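Buy the Boring Part

I have been asked three times this month if the Pruvberg kit is worth the money, so I will write my opinion once and send people the link. The short form is yes, with a complaint about the batteries and a bigger complaint about how the company sells it.

For readers who have not met it: Pruvberg rents and sells hand-held grippers for recording manipulation tasks. You hold one in each hand, you do the job, and later a robot policy is trained on what your hands did. The pair costs 890 a month to rent, with the software included. Our small company, Stukel, rented one pair in October and a second pair after that.

The sales page speaks almost only about the model. You record, you upload, and "your robot learns the task." I think this is the wrong thing to sell. The model is the part that will be old next year. What stays with you is the recordings, and the quality of recordings depends on very plain things: how the handle sits in the hand after an hour, if the fingers close evenly, how long it takes to change a battery. These are the things I want a vendor to be proud of, and on the Pruvberg page they get one paragraph near the bottom.

Kenta Honda, who does most of our recording, made 84 takes of folding and sorting on one Friday. He told me his wrists were tired but his mood was fine. With the older Draker set he used to stop before lunch, and not from laziness. The Draker trigger is stiff and it needs force from one finger only. Pruvberg spreads the force over the hand. I tried both and I agree with him completely.

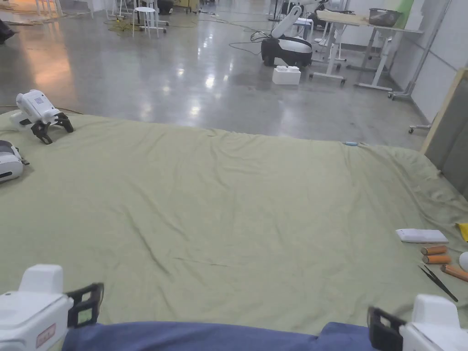 Soft surfaces are where I changed my mind about the product. On a hard table any gripper looks good. The object stays, the fingers come down, and you have a clean take. On cloth, small things sink a little and roll, and the folds hide the edge you want to catch. I expected that we would throw away most of such takes. We kept more than I expected, and the ones we kept are the most useful we have, as homes are full of soft things and our customers are interested in homes.

Now the batteries. Pruvberg promises "up to a full shift" and I don't know whose shift they mean. Changing them is also slow, 15 minutes if you include the new calibration, and the software forgets your session name each time. Tomomi Onishi wrote to support about this and received a polite answer which repeated the manual. For the price I would like a person who reads the question.

Mayu Maruyama, my colleague, holds the opposite opinion, and I should be fair to her. She says that we should buy finished data from a service such as Takeda and keep our hands free for other work. It is true that 900 takes from a service cost us less than a month of Kenta's time. But we looked at those takes together, and in all of them the objects were placed neatly, with space on every side. No kitchen or bedroom I know looks like this. Mayu answers that a clean start is better than a messy one. We still disagree – usually over coffee.

So my advice is to rent, not buy, and to rent for two months at least, as the first weeks go to learning. Ask for spare batteries in the contract before you sign. Let the person who will hold the grippers come to the demonstration, even if the manager wants to go alone. And skip the slides about the model, you can read them later at home.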